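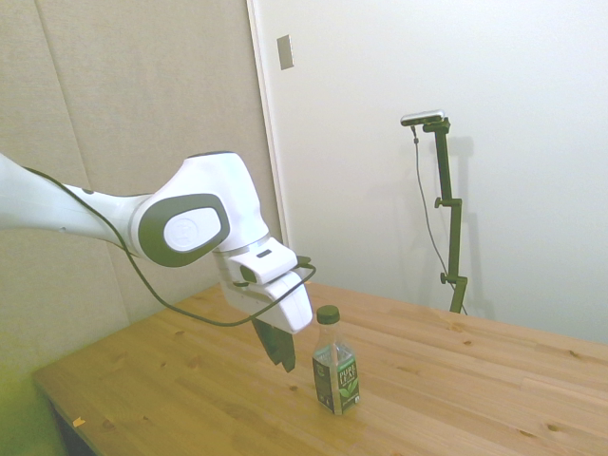
Part 4: Teaching the bottle pick on the table cell

Posted in: Workshop Guides > Robot Cells > Set-up
By the Nustmont bench team
December
57 shares | 3 comments

Right, if you've got this far the arm is bolted down, the Zako controller has booted without sulking and you've done the joint checks in Part 3. Now for the bit I like best, which is teaching the arm to pick up a bottle and put it back where it found it. I use an ordinary drinks bottle for this (ours is a Pure Leaf tea one) and I'd suggest you do the same. It's tall, it has a narrow neck and it falls over if you're clumsy, so you find out very quickly how good your points are!

Before you start

You'll want the pendant, a soft pencil, a bottle with its cap screwed on tight and a clear table. Put the emergency stop somewhere you can reach without leaning past the arm. Mine lives at the far edge, next to the base, and I walk round to that side for the first few runs.

CAUTION: Stay in slow mode for everything in this part. The fingers will happily close on a thumb.

4.1 Setting the approach

1. Stand the bottle near the middle of the table and draw round its base in pencil. Pine takes a pencil line nicely and it rubs off later.

2. Open the Dobos teach screen and make a new program. I call mine BOTTLE_A, but suit yourself.

3. Jog the arm until the hand is over the table and well off to one side of the bottle, fingers open. Save this as WAIT.

4. Check the cable now, before you go any further. It should hang in an easy loop under the wrist, clear of the table, with enough slack for the hand to turn. If it's pulling straight at any point, go back and move the clip one place up the arm.

5. Bring the hand directly over the cap with the fingers pointing straight down. Get your eye level with the table and look from the front, then go round and look from the side. I always think I'm square from the front and I'm nearly always wrong. Save this as ABOVE.

4.2 Teaching the grip

6. Lower the hand in small steps until the cap sits between the fingertips. Don't go down as far as the shoulder of the bottle, as the fingers will slide on the slope.

7. Set the grip force to 108 on the Dobos screen and close the fingers.

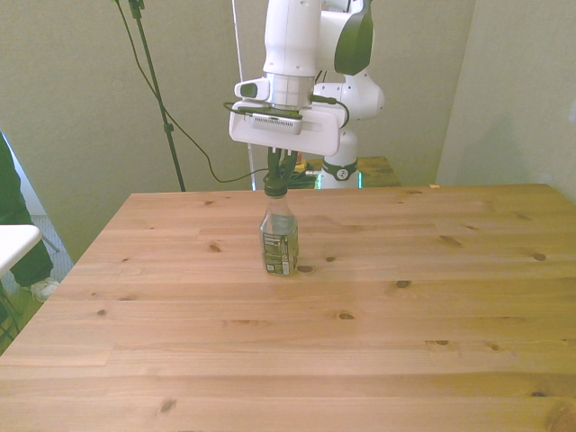 8. Give the bottle a gentle nudge at the bottom with the end of your pencil. It should feel held, with no rocking. If it rocks, add a little force and try again, but stop if the cap starts to creak. Save this point as GRIP.

9. Raise the hand a couple of centimetres and wait. Watch the bottle, not the screen (I've missed a slow slip more than once by admiring my own numbers). Lower it again.

NOTE: If the screen shows code 949 when you close the fingers, the controller thinks it's gripping thin air. Nine times out of ten the finger width is still set from the last job. Clear the code, type in the new width and repeat step 7.

4.3 Letting go

10. With the bottle standing inside its pencil ring, open the fingers fully before you ask for any upward movement. Add a short pause here. Without one the arm sets off while the fingers are still parting and takes the bottle with it.

11. Go straight up to ABOVE, then send the hand back over the far edge of the table, fingers open and pointing down. Save that as CLEAR.
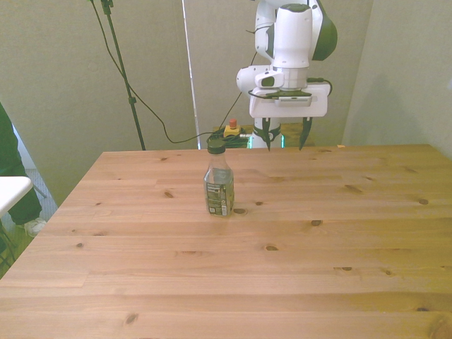 12. Check the base of the bottle against your pencil ring. A hair's width out is fine. If it's further off than that, reteach GRIP and leave the other points alone, or you'll be chasing your tail all afternoon.

13. Run the whole program ten times in slow mode with your hand by the stop. Then save it to the controller and to a memory stick as well, please!

Looking after it

Wipe the fingertips with a dry cloth at the end of each day. Every 3,000 picks, check the finger screws and look along the cable for rubbing, particularly where it joins the hand. Spare fingertips come from the Draltivholm stores and you have to order them as a pair.

Part 5 covers moving the pick point when the bottle isn't where you left it.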